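Progress report to Heltia, October
Prepared by Yara Matar, Mesberg simulation group

The close-approach rule is now on its fourth draft, and Man-sik Ji has stopped calling it "the pamphlet." It says what a simulated run must log once the gripper is near an object, and who may wave a run through. The second part took most of October.

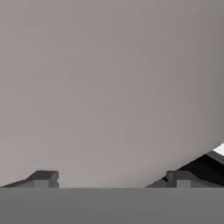
Simulated gripper view at close range, with a large curved surface ahead.

We rechecked 200 archived runs against the draft. 174 met the logging requirements. Most of the rest lacked a stated stop distance, including several of mine, as Gunārs Rimkutė was kind enough to put in the minutes.

Still open: Rania Saab wants reviewers barred from signing off their own runs. Everyone agrees in principle and has a deadline in practice. We'll adopt her wording unless Heltia objects.

Next: draft five, plus 20 new runs under the revised sign-off. No change to the budget, to our mild surprise.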